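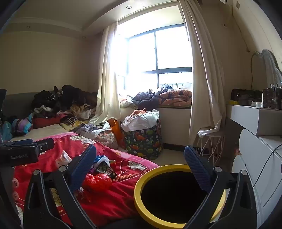
Udgate lore, 1/4. The dwarf hold of Jinham sits 3,311 steps below the Plediner Pass. Its gates open inward.

2/4. Jinham has 14 clans. Three may vote on war: Yip, Orren and Skell. The rest supply troops and grain.

3/4. A siege lasts 90 turns at most. After that the lower cisterns fail and morale drops by 3 per turn.

4/4. Clan heraldry is by Yu-ting Chou. Army lists for the surface elves go up in September.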